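Talking buttons for cats, which colours are you using?
Pets and Training > Cats > Enrichment

Plondik
8 Jan 2023
We've got a four year old Burmese who is bored out of her mind in the afternoons. I bought a set of the big round recordable buttons and started with one word, "play". She'll step on it if I tap it first. My question is whether the colours matter. I've read that cats don't see red well, and half my set is red or pink. Also, do you leave them on the floor or mount them on something? Mine slide all over the tiles.

Murumer
Colour makes no difference in our house. Position does. Ours learned that the left one is dinner, and when I swapped two of them over she kept going to the left one. Pick a layout and leave it alone.
For the sliding, a bit of non-slip drawer liner underneath. Cheap and you can wash it.

Sorel
I'd disagree a bit on colour. Cats do pick up the difference between light and dark, so a pale cap next to a dark one is worth having. Two pinks side by side is harder for them than it needs to be. I agree about not moving them around.

Inthanon
We use a plastic serving tray with a raised rim. Three buttons on it and her toys in the same tray, so everything is in one spot and I can pick the lot up when I mop. Started in May and she was using the first button properly after 11 days. The second took much longer.

Murumer
Toys in with the buttons? Wouldn't she just go for the toys and ignore the buttons? I tried that and had a cat sitting on a button saying "outside" over and over while she chewed a mouse.

Inthanon
She does sometimes. I still think it helps, the word and the thing are next to each other. If she presses "mouse" I hand her the mouse. If the toys were in a cupboard she'd have lost interest by the time I got there.

Sorel
I'm with Murumer. Keep the toys away until the button is pressed, otherwise there's no reason to press it. And 11 days for one cat doesn't tell us a lot. My neighbour Prasert Yensuk tried for months with his two and neither of them would go near the things.

Plondik
Thanks all. I'll get a tray, that solves the sliding anyway. Inthanon, how do you clean yours? Mine gets wet food on everything she touches.

Inthanon
Buttons come off first, the bases have batteries in them and you can't put them under the tap. Wipe the caps with a damp cloth. The tray goes in the sink with dish soap and an old toothbrush, ours has a fine diamond pattern on the bottom and crumbs sit in it. Dry it properly before the buttons go back on. Plush toys I do by hand, the balls just get a rinse.
On the colours, I've got red, pink and a pale purpley blue, and she goes for the blue most. It's also the one at the front, so Murumer might be right. 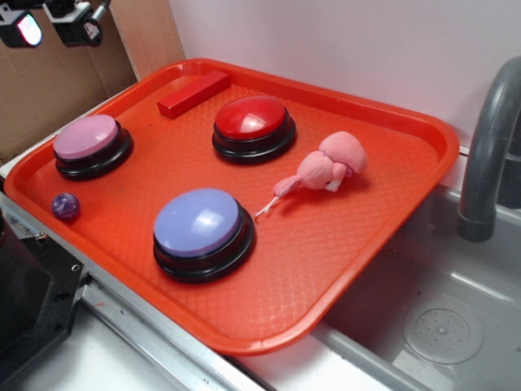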